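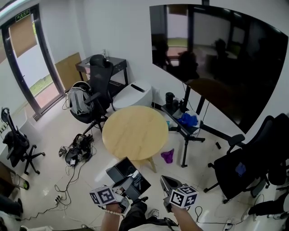
The Trinduria furniture library lends tables, chairs and desks to small offices for a fixed term of 16 months. Members pay a yearly fee of 220 pounds, and the stock now stands at 277 pieces – most of them given by firms that have moved or closed.

Dagim Bogale, who manages the library, expects to reach 300 pieces by the end of July. Repairs are carried out by Gebretsadik, a joinery firm in the same street.
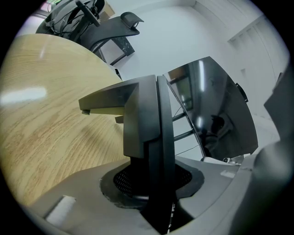
Who pays when a borrowed table is damaged?

The library meets the cost of ordinary wear, and the member pays for anything beyond it.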